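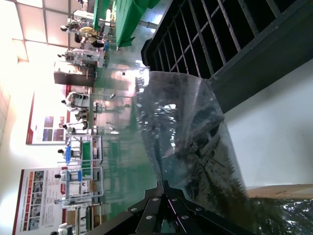
Section 4: Working with clear plastic at the grid rack

By now your Treslow rack is standing up, the feet are level and the panels are clipped in. Well done, the dull part is over! Section 4 covers clear plastic sheet: getting it out of the packet, opening it up, shaping it and storing what you don't use. It's lovely stuff to work with once you have the knack. Expect your first few goes to look like a crisp packet.

The steps assume the standard sheet, 600 mm on the long side. Packs hold 100 sheets. If yours came in a mixed pack from Mateos, the sheets may be slightly narrower, so make your overlaps smaller to match.

4.1 Before you start

1. Clear a space on the table beside the rack. A plain white top is a joy for this job, as stray offcuts cast little shadows on it and are easier to spot.
2. Lay the flat card backing board on the table with its long edge against the foot of the rack.
3. Wipe your hands and let them dry completely. Fingerprints show on clear plastic and they smear if you rub them.
4. Drape a soft cloth somewhere you can reach without turning round. Pick a strong colour, because a pale cloth disappears under a heap of clear plastic and you will hunt for it.

CAUTION: Run a finger (gently!) along the rack's cut ends before you bring any sheet near them. If one feels sharp, fit an end cap from bag C. A single burr will open a tear right across the sheet.

4.2 Opening the sheet

1. Take one sheet from the pack by its corner. They cling together, so blow softly along the edge if two come up at once.
2. Hold the corner and shake the sheet once, away from you. It will crackle a great deal. Don't worry about the noise.
3. Let the sheet hang until it stops moving.
4. Smooth it from the middle outwards with the cloth. You are only after the big folds. Small wrinkles catch the light and look rather splendid in a finished wrap, so leave them be.

NOTE: In cold rooms the plastic goes stiff and holds its creases. Bring the pack indoors the evening before if you keep it in a garage or shed.

4.3 Making the cone

The cone is the shape most people want, for bouquets, bread sticks, rolled prints and all sorts of tall awkward presents. Visitación Moya worked out the method below for our workshop bench and we've used it ever since.

1. Turn the sheet so that one corner points towards you.
2. Pinch that corner between finger and thumb. It will be the narrow end, and you don't let go of it until step 6.
3. With your other hand, bring the left side over to the middle. Keep it loose.
4. Bring the right side across so that it overlaps the left by 10 cm.
5. Open the wide end with your fingers until it fans out evenly. Lean the top edge against the rack if you need a hand free – the bars will support it nicely.
6. Tape the overlap low down, near your pinch, and then once more halfway up.

If the wide end keeps collapsing, the overlap is probably too big. Peel the upper piece of tape, ease the sheet outwards and try again. Mudo low-tack tape comes away cleanly if you do it within a few minutes.

CAUTION: Never leave loose plastic within reach of babies, small children or pets. Put it away even if you're only nipping out to answer the door.

4.4 Storing part-used sheets

1. Gather the loose sheets on the backing board and press the air out with your forearm.
2. Roll them up loosely from the short side. Folding leaves a hard white line that won't come out.
3. Slip the roll through two openings in the rack so that it rests across the bars.
4. Put anything torn or badly creased into a separate bag. Small pieces are brilliant for padding between cups.

One rack panel takes almost 100 rolled sheets if you use the upper row too. Past that point the rolls begin to sag and slide out at the ends, and it's time for a second panel.

4.5 Quick fixes

Sheet sticks to everything: that's static. Touch the metal rack with your bare hand, then dab the plastic with a barely damp cloth.

Cloudy patches: usually hand cream. Warm water, one drop of washing-up liquid, dry flat.

Tape lifts at the overlap: dust on the sheet. Wipe, wait, re-tape.

Ribbons and ties for the narrow end are in Section 5, along with the Nesia clip (sold separately, but a clothes peg works very well too).

14 shares | 3 comments
© Treslow | Contact us | Back to top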